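Does Your Skin Really Breathe in Plastic Bags and Boxes? Where Does Packaging Go?

Lots of packages have a little triangle of arrows printed on them. Many people think it means "this will be recycled."
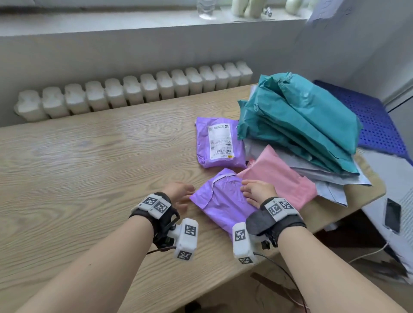
Be careful with that idea. The arrows often have a number inside, and the number only tells you what kind of plastic was used. A 2 is one kind. It makes no promise about what happens after you throw the thing out.

So who decides? Mostly your town. In Guselton, stretchy plastic can't go in the curbside bin at all. Over in Varby, a store collects it. Does every bit the store collects get made into something new? We asked, and the answer was "most of it." Most is a slippery word. How much is most? Who checked?

Words like "green" and "earth friendly" are slippery too. A company can print them without telling you what they mean.

Try being a detective at home. Pick one package and read every word on it. Then look up your town's rules with a grown-up. Do they match? If they don't, believe the town.

Written by Rasa Lepik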